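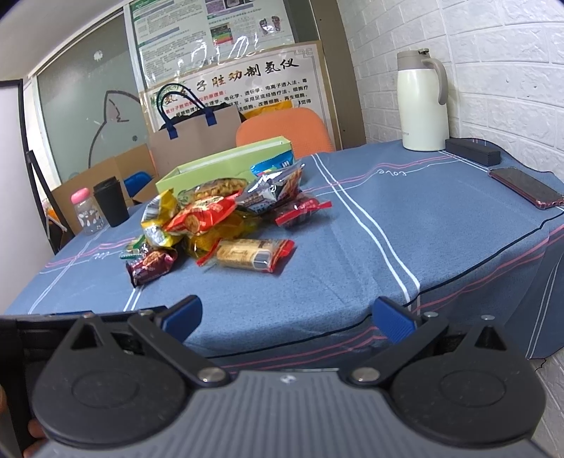 Open day at the Horkik workshop, Teretdale – who went?

Started by kusum_r
May 23, 2018

kusum_r wrote:
Well, I finally made it to one of these after missing the last two, and I wanted to get my thoughts down while my feet are still sore from standing. For anyone who hasn't been, Horkik is the group above the old print shop in Teretdale that teaches robot arms to pick things up, and they do it by having people do the picking first with a gripper you hold in your own hand. They let visitors have a turn, which is really why I went (my nephew was the excuse).

The task at the table I joined was a pile of little wrapped snacks on a blue cloth, with a long light green box standing open right behind them. You squeeze, the jaws close, you lift, you put the packet in the box. I thought I'd be good at it, having packed lunches for three children for years! I was not good at it. The shiny packets slid right off the pads on me more than once, and I ended up chasing a maroon one across the cloth like a hockey puck. Lovely people, though, and so patient. Shakuntala Dhillon ran our table and must have explained the squeeze to every single person in line without once sounding tired.

Did anybody else go? I'd love to hear how the afternoon group got on.

lalit_a wrote:
I was in the afternoon group, Kusum, and I'm sorry I missed you. I had a good time, but I'll be the grump and say I came away a bit let down. The flyer said robot demonstration and I stood in line for 24 minutes to do the robot's job for it. When the arm did come out it ran twice and then they put the cover back on. I drove in from Rornau for that. My daughter loved it, I should say, and has been picking up socks with the barbecue tongs ever since.

recep_oral wrote:
Lalit, I do see your point about the flyer, and I'd have been cross about the drive too. But for me the hand gripper was the best part of the day. I've worked around packing lines most of my life and you never get to feel what the machine has to cope with. A wrapper with crimped ends is a nasty thing to hold. If you take it by the crimp it swings, and if you take it by the middle the air inside shifts around. Ten minutes with those ribbed blue pads taught me more than any brochure we were ever handed at Siddiqui.

One thing I'd tell anyone going in July – come in from straight above and keep your wrist still. I kept tilting mine to see better, and the young man next to me pointed out, very kindly, that the packet underneath was coming along for the ride.

kusum_r wrote:
Oh, the tilting! I did that the whole time. I wish I'd been standing next to the same young man.

anju.k wrote:
Hello all, long-time reader, and this is my first post in ages. I went with my mother, who is 81 and didn't want to sit down even when they offered her a chair. She cleared her whole pile and asked for another one, so there's hope for the rest of us.

I have to disagree with Recep a little, though. I didn't think snacks were a very good choice for visitors. Half of them are so slippery and light that you spend your turn feeling clumsy, and I saw one little boy give up and go off to look at the posters. Something with a bit of weight would have been friendlier for a first try. Blocks, or even fruit.

recep_oral wrote:
Fruit I would accept. Blocks, no, Anju, I'm going to stand my ground on that. Blocks are what everybody shows, and then you get the machine home to a real line and it can't lift a bag of crackers. I'd sooner see people struggle with the real thing for five minutes.

lalit_a wrote:
For what it's worth my daughter agrees with Recep, mostly on the grounds that you can't eat a block.

Serious question while we're here. Somebody at the welcome talk said they had 3,349 pickups recorded so far. Was that just for the snacks, or for everything they do up there? I was at the back next to the coffee and only caught the number.

kusum_r wrote:
I took it to mean everything, Lalit, but I was whispering to my nephew at the time so please don't hold me to it. I'll write to Shakuntala tonight and ask. I want to thank her anyway, and I can pass along the thing about the flyer, nicely, if you don't mind me using your name.

lalit_a wrote:
Use it, by all means. Tell her I'd come back if the arm gets a longer turn.

anju.k wrote:
And please ask if my mother can sign up for July now. She has brought it up at dinner two nights running.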